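Workshop notebook, December, projection room, Dundbridge

Started 9.30. Balora print arrived yesterday on 3 reels, heads out, cans labelled in the wrong order again. Reel 2 was in the can marked 3. Have put tape over the old labels and written new ones.

Inspected all reels on the bench. Reel 1 fine apart from light scratching on the base side near the tail. Reel 2 has 8 splices, two of them badly lined up, so I took those apart and made them again. Lost one frame at each. Reel 3 has edge damage for the first 32 feet, mostly nicked perforations. Repaired the worst with perf tape and ran it through by hand twice. It didn't catch.

Running time by the sheet is 67 minutes. The listing on our page says longer, so whoever does the page needs to change it before the tickets go up.

Projector 1: picture weaving slightly side to side in the top third. Cleaned the gate and swapped the pressure pads for the pair out of the Rinaldi box. Better, still not steady on the titles. Projector 2 is steady, so reel 1 will go on that one and we change over from there.

Sound low on both machines. Qusai Nseir had the Skikon amp open last month and wrote "left channel noisy, leave on mono" inside the lid. Left it on mono. Fader at 6 is comfortable from the back row with nobody in. It'll want 7 with a full house.

Changeover cues on reel 1 are very faint. The motor cue can be seen if you know where to look, just after she shuts the piano. The second one I missed twice. Have written the last few shots on a card and stuck it by the port: piano, stairs, street, man with hat, change.

Subtitles sit low and the bottom line touches the masking. Brought the masking down a touch and marked the new place in pencil on the winder.

Still to do: order perf tape, look at the gate on 1 again, ask 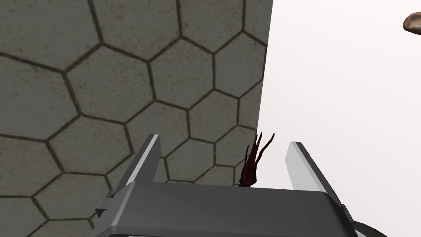

Qusai whether the spare exciter lamps are in the tall cupboard or at his. Print goes back the morning after the show, tails out, as the sheet asks.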